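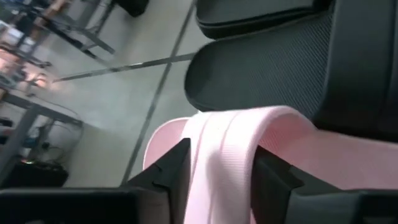

**Natalie Bickerstaff**

Tenho uma opinião que me custa jantares: em casa dos outros tiram-se os sapatos. Sempre, mesmo quando o anfitrião diz "ai, deixa estar". Ele diz isso por educação e depois passa a noite a olhar para as nossas solas (eu pelo menos passo!).

Cresci em Villalba, numa casa com um cesto de chinelos à entrada, todos de tamanhos errados. Quem chegava servia-se. O padre calçou uns do meu irmão, com o calcanhar de fora, e ficou para o café. Quando me mudei para Plavbridge descobri que havia gente que atravessava a sala de botas, se sentava no sofá de botas e ainda punha as botas em cima do pufe. Fiquei calada uns dois anos, depois comprei um tapete e perdi a paciência.

A minha amiga Heledd Morris acha isto tudo uma tirania. Diz que pedir a alguém que se descalce é pedir-lhe que mostre as meias, e que as meias são assunto privado, como o extrato do banco. Percebo o argumento, a sério que percebo. Já fui a um aniversário com um buraco no dedo grande e passei a festa inteira de pé atrás de uma poltrona. 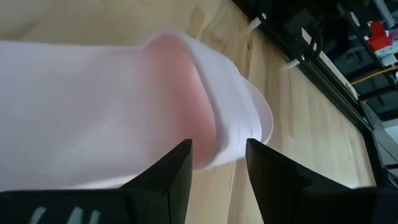

*Tecido branco sobre uma mesa de madeira clara.*

Mas então compremos meias melhores! Gasta-se até 200 euros nuns sapatos que ficam à porta e depois regateia-se o algodão que anda mesmo encostado à pele. Eu prefiro ao contrário. E quem convida também tem obrigações: chinelos lavados, um banco para as pessoas se sentarem enquanto desapertam os atacadores, e nada de comentários. Nem sobre buracos, nem sobre ursinhos bordados.

Há exceções, claro. Mudanças, canalizadores, a minha tia com o joelho operado em junho. De resto, descalços. A Heledd vem cá jantar na próxima semana e já avisou que traz os chinelos dela na mala, de pelo, horrorosos. Por mim, entra.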